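Robot arm keeps tipping the cup too early in our pouring task, any ideas?

Asked by drillwood_robots in Clubs and Competitions
1904 views

Hi all, I help run the after-school robotics club at Drillwood and we've entered the Jikthorpe Lab Challenge in March. The task is a pretend chemistry bench: pick up a cup, pour it into a beaker, then put a test tube in the rack. No real chemicals, just coloured water.

We're teaching the arm by guiding it through the moves and then letting it copy. The picking up is lovely now, the kids are dead proud of it. The pour is driving us up the wall! It starts tipping before it's properly over the beaker, so a fair bit ends up on the table. 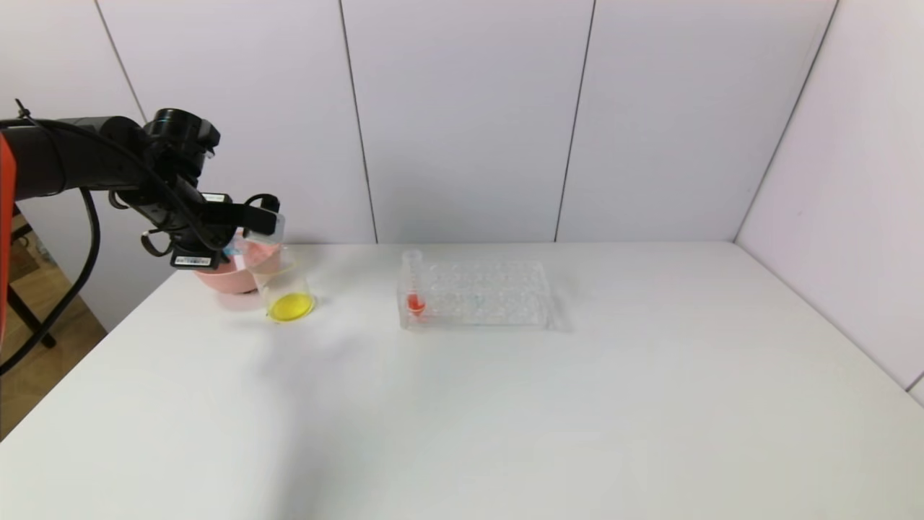 We've recorded 90 demonstrations so far, with the pupils taking turns. Should we just record more, or are we doing something daft? We get 5 attempts on the day and only the best one counts, so it doesn't have to be perfect – just less soggy.

Answer 1 (accepted)

Hiya, I mentor the Peleck team and we had this last year. My money's on the turns. Every child pours differently, some tip on the way over and some stop first, and the arm learns a mushy average of the lot. Get one person to redo the pours, and have them stop dead over the beaker and count to two in their head before tipping. Ours came good with far fewer runs than you've got.

Also have a look through your wrist camera pictures at the very start of a run, before anything's been picked up. We'd been shoving our rack about between sessions without noticing and the arm was hopelessly confused. Now we put pencil marks on the table for everything. This is the sort of start picture I keep to compare against:

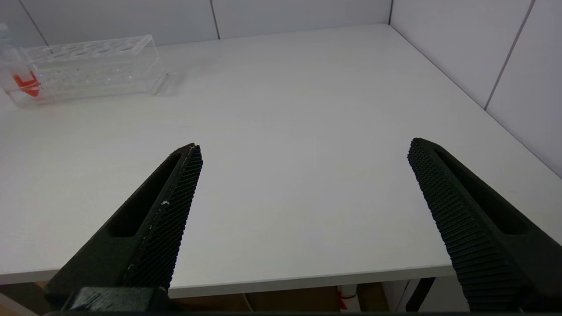 Gripper open, rack at the back on the left.

If the rack has wandered from one session to the next, I'd sort that before recording anything new. And don't bin the old runs yet, you can always try training with and without them.

Iqra Shaikh

Answer 2

use a heavier cup

Answer 3

Not sure I agree about one person doing all of it, half the point of a club is everyone gets a go. At Jafri we let them all record but wrote the moves on a card first (over, stop, tip, back) and somebody reads it out. Bit slower, works fine. We did leave out the runs where anybody sneezed or got the giggles.

Check the rules about spills as well – I think it was rule 1582 in the long version, something about drips on the bench costing you points even if the pour is good. Might have changed since.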